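Do Adopt-an-Animal Certificates Help the Animals?
Final project report, Conservation and Society
Temitope Igwe and Olumide Lawal

Why we picked this

Most of our classmates have been given an adoption certificate at some point. You pay a yearly fee, a plush toy and a photo of "your" seal arrive in the mail, and the money is supposed to go toward protecting the species. We wanted to know how much of that we could check for ourselves. We went in doubtful and came out a little more doubtful, though not on every point.

We looked at three programs: the Ernholm Seal Fund, Brorano Sea Turtle Watch and the Stoica River Otter Project. All three sell symbolic adoptions online. We read their public reports, sent each the same list of questions, and ran a survey at school.

What the programs say

Ernholm's website says adoptions "directly support" seal rescue. When we asked what "directly" meant, the reply said that adoption money goes into a general fund. Rescue is paid from that fund, but so are office rent and the mailing of the plush toys. We don't think this is dishonest. We do think a person reading the website would come away with a different idea.

Brorano was more careful with its words. Its report lists nests guarded per season and says which beaches were covered. What it leaves out is any comparison with beaches that had no guards, so a reader can't tell if the guarding made a difference. Turtle numbers also go up and down a lot from year to year for reasons that have little to do with anyone's project.

Stoica sent the shortest answer and the best one. It gave a cost for each stretch of riverbank replanted and admitted that otters had come back to only 2 of the stretches so far. That is not a number you would put on a poster – which made us trust it more. 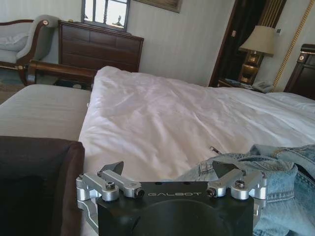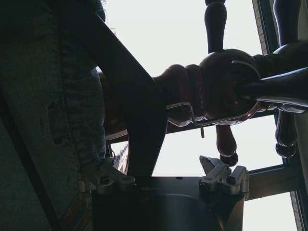
Does a bigger program mean better results for the animals?
We found no sign of it in our three. The largest, Ernholm, had the least information about what happened to the seals after release, and the smallest, Stoica, had the most.

The survey

We handed out a paper survey and got 143 usable answers. People were asked if they had ever bought or received an adoption, and if so, which species it was for and what they had done for wildlife since then. Only 19 of those with an adoption could name anything the program had done in the past year. Several named the wrong animal.

Some 20 students said the adoption had made them care more about wildlife. We are not sure what to do with that. People tend to say they care when a survey asks them, and we had no way to see if they acted any differently afterward. Olumide thinks this group should count in the programs' favor. Temitope thinks it shows that the plush toy works on people, and that the seals are a separate matter. We left the disagreement in.

Problems with our own work

Three programs is a very small sample, and we chose them because they answered email. A fourth, Cloreck Whale Friends, never replied, and it would be unfair to guess why. The survey was done in one school, mostly during lunch, and friends filled it out sitting next to each other. One question was badly worded (it asked about "helping" without saying how) and we threw out those answers. We also can't read a budget the way an accountant would.

What we would tell a buyer

Ask for last year's results before you pay, and ask what happened to the animals, since the number of adoptions sold tells you very little. If the reply is mostly adjectives, give to someone else. A plain donation without the toy probably does more, although only Stoica could give us figures that supported this, and they covered a single year.

We would like to repeat the survey in July with families outside the school, and with the "helping" question fixed.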